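# Chapter 4: Who Asked for It?

Public art comes with a story attached, and the story is usually written before the work is. A town gets a sculpture, and the press release says the piece "starts a conversation." Read enough of these and you start to wonder who was talking. This chapter looks at commissioned work in shared places, and it asks you to be slow to believe what the sponsors say.

Take the piece called *Siriwan*, put up in September beside the bus station in Tendbridge. The sculptor, Duangjai Saithong, was given seven months and a short list of rules: no sharp corners, nothing a child could climb, nothing that might be read as political. What was left after those rules is worth a hard look. The town called the result bold.
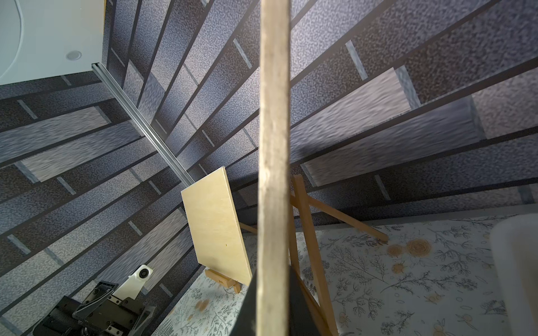
**Fig. 4.1** A plank of pale wood against a brick-patterned wall.

Saithong was more careful. In her notes she calls it "the version that got through." Students often skip a remark like that and go straight to the shape and the surface. Don't. A work that has passed through four rounds of approval carries those rounds with it, and you can't judge the artist's choices until you know which ones were hers.

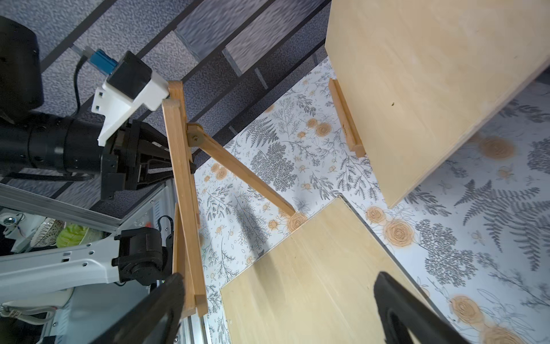
Then there is the matter of the public. Grirnari, the firm hired to run the open meetings, reported "strong local support." The report doesn't say how people were picked, or what they were shown. Liking a small model on a folding table is a long way from liking the thing you walk past at six in the morning.
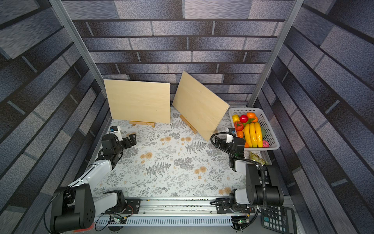

Defenders of the process say that some say is better than none. Maybe so. The Nosedano murals had no meetings at all, and two of the five were painted over by the people who lived across from them. You could call that a failure of planning. You could also call it the clearest public comment in this book. 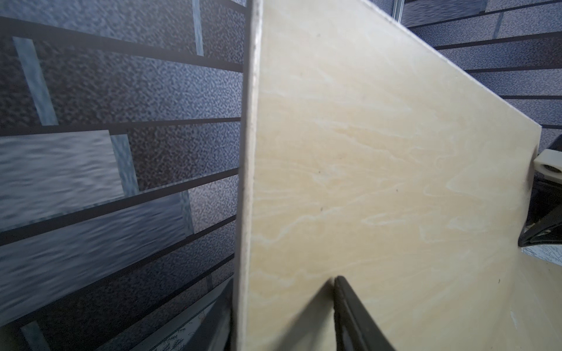

As you read the case studies, keep a list of every claim made about what a work "does" for a place. Next to each one, write down who made the claim and who paid them. Leave the second column blank where you can't find out. We will come back to the blanks in Section 4.2.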